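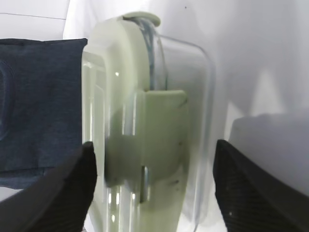 About Us

Filed under: Company / Who We Are

Stotton is a test and evaluation company. We measure how well robot arms do ordinary chores, at home and on the shop floor, and we sell the results to the people who have to decide whether to buy one. We don't build arms and we don't resell them. Our customers are appliance makers, kitchen operators, light assembly shops and the occasional insurer.

The question we get most often is whether a machine can do housework yet. The short answer is that it can do parts of some jobs, slowly, if the objects are familiar and the table is clear. Our current chore list has 169 entries. Each one is a single job with a defined start, a defined end and a time limit. Wiping a counter is one entry. Packing a lunch is four, and it accounts for more of our bench hours than any other household task.
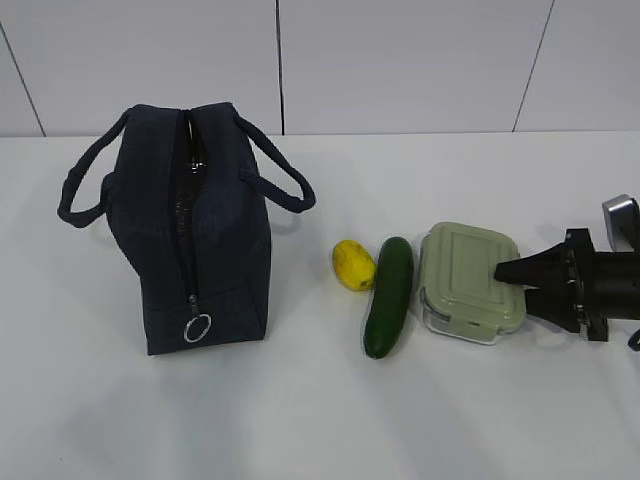 By Stotton Test Group | Saturday, March 28, 2020

Packing a lunch is a good test because the parts have so little in common. A fabric bag with a zipper changes shape when it is pushed. Its handles flop over the sides and get in the way. A cucumber is long and smooth and can roll. A food container with a clear base and a locking lid is rigid, which helps, but transparent walls are hard for most depth sensors to read, and a two-finger gripper has to be lined up with the sides before it closes. A person handles all of these without changing tools. We ask the arm to do the same.

How we test

Every chore is run 20 times on the bench with the same objects, then 20 times with the objects moved to new starting positions. The second set is the one that counts. An arm that does well in the first and badly in the second has learned a table layout, and we report it that way. Stops by the operator are logged as failures, including stops made for caution.

We score four items: completion, time, damage and recovery. Recovery means the arm lost its grip or missed and then carried on without help. It is the weakest score on nearly every report we issue.

Scoring follows the Perberg sheet, a plain two-page form we wrote for shop-floor work and later adapted for kitchens. Customers may use it in-house at no charge. The Patwary index, which appears on the cover of each report, is the weighted total of the four scores. We suggest reading the separate scores first — two arms with the same index can fail in very different ways.

Where things stand

Shop-floor chores are ahead of household ones. Moving rigid parts between fixed trays is close to routine. Bagging, folding, opening latches and anything with a zipper are still research problems at the speeds our customers ask for. We revise this paragraph when the results change.

Company details

Stotton has a staff of 18, split between the test benches and the report desk. Household work is done at our main site. Shop-floor work is done at the Eritz annex, where the floor will take heavier equipment. Visits to either site are by appointment.

We take no payment tied to a score, and a manufacturer who orders a test receives the full report, including the runs that failed. Summary tables are updated each March.

Requests for a quote should state the arm model, the gripper and the chores of interest. If the chore is not on our list, send a written description of the start and end conditions and we will say whether it can be scored.

Tags: about, test methods, household robots, shop floor

20 shares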